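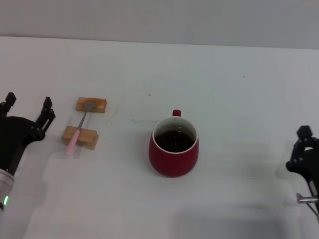 No. 15

Stirring. I've put this job off since April because I thought it would be dull, and parts of it are, but it has taught me more about the arms than all the block stacking did.

The setup is the same pair of arms on the white table at the Garside workshop. The task is to pick up a teaspoon, get the bowl of it into a mug, stir, and put the spoon back. The left arm does the spoon. The right arm has no part in it yet and stays parked off to the side, powered up so the joints hold.

My first problem was the spoon. Lying flat on a table, a spoon handle gives the fingers almost nothing to close on. I tried coming in at a low angle and scraped the tips along the surface until I lost my nerve. The fix was two offcuts from the scrap bin, one behind the other, with the spoon laid across them. It took ten seconds and I should have done it in the first hour. The pink handle is a bit thicker than the all-metal ones in the kitchen drawer, and that helps too.

The second problem was grip force. Too light and the spoon pivots in the fingers as soon as the bowl touches the inside of the mug. Too heavy and the motor at the wrist end heats up and the driver throttles it. I ended up at a setting of 302 on the Dirkis driver board, a number that means nothing to anyone without the same board, but I'm writing it down so I can find it again. Closing speed is still the default.

I also moved to a proper filled mug for the runs. With an empty one I was getting good-looking stirs that fell apart once there was something in it to push against. Keep a tea towel nearby and run your cables over the back of the bench. I keep mine a good way from the power supply as well.

The wrist camera is the part I'm least happy with. It's a fixed-focus unit, and up close it gives me soft grey mush with a bit of pink in it if I'm lucky. The head camera does nearly all the useful work at the moment. I spent an evening writing a filter to pull edges out of the wrist view and then deleted it, as there were no edges in there to pull.

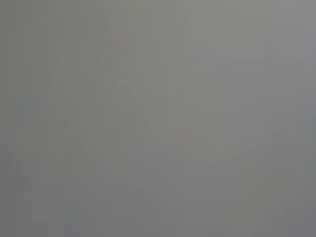

Chiyo Iwasaki read a draft of this and wrote back that I should stop fiddling with software and shim the lens. Her words were "a quarter turn out and a dab of nail polish, then leave it alone." She also thinks the stir itself should be slower, and that I'm asking for trouble by starting the circle before the arm has settled over the mug.

She's probably right on both. I've added a pause of 2 seconds ahead of the stir and the path looks calmer on the plots. The lens will have to wait until I can get the housing off without stripping the screws, which are very small and already a bit chewed.

Still to do:

Putting the spoon back. Currently I open the fingers over the blocks and hope.

A new cable clip for the left wrist. The printed one from Nemier cracked along the layer lines.

Getting the right arm to hold the mug by its handle. I've allowed over 4 evenings for that.

Parts for the clip are coming from Tostetside and the tracking hasn't moved.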